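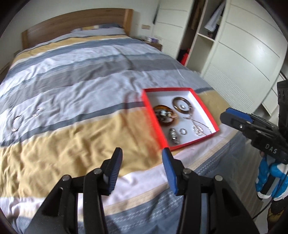
Jewelry sorting task, bedroom set: both handheld grippers at the open red box.

Print this page | E-mail this page

Gripper Comparison Working Group
Minutes of meeting, 03/03/2022, Rurham office

Present: Brenda Medina (chair), Glenys Ruddock (minutes), two operators from the Ploltia team.
Apologies: Teuber.

1. Previous minutes
Accepted with one correction. The trial total for the kitchen set should read 449, not 494.

2. Fingertip pads
Medina reported on the textured blue pads against the smooth pads used until now. On thin items lying flat (rings, pendant, fine chain) the textured pads slipped less at low closing force. On the bangles there was no useful difference. The smooth pads released chain more cleanly – links caught in the texture in several trials and had to be shaken off. The operators asked for a finer texture at the tip only. Medina to request samples from Binditz.
Agreed: textured pads stay on both units for the rest of the bedroom set.

3. Soft surfaces
Ruddock noted that small items placed directly on the duvet are harder to pick up than the same items in the box. The fabric gives under the fingers and the item sinks. Pressing down before closing helps with rings but pushes the chain into the folds. Box and duvet trials have been logged under one task code and cannot be compared as they stand.
Agreed: separate codes from the next session. Ruddock to go back through the existing 1634 trials and split them where the video allows.

4. Cameras
Wide lens kept. The view covers both fingertips and enough of the room to hold position tracking. Blur on small silver items during fast moves was raised again. Shorter exposure was tried and made the wardrobe side of the room too dark. The operators will slow the approach first – exposure to be looked at again only if that fails.

5. Two-handed work
Cable on the right-hand unit limits wrist rotation when reaching across the box. Medina proposed routing it along the forearm with a strap. One operator preferred a longer cable with no strap. Both to be tried, same operator, same items.
Glove sizes: medium is too loose for one operator. Small to be ordered.

6. Targets
The bedroom set stands at 700 accepted trials against a target of 3000. Medina considered this reachable by the end of April if resets are shortened. Item positions need not be restored exactly between trials.

7. Actions
BM – pad samples from Binditz; forearm strap.
GR – split task codes; correct kitchen total; order gloves.
Operators – slow approach trials; longer cable.

8. Next meeting
To be set once the pad samples arrive.

Print | E-mail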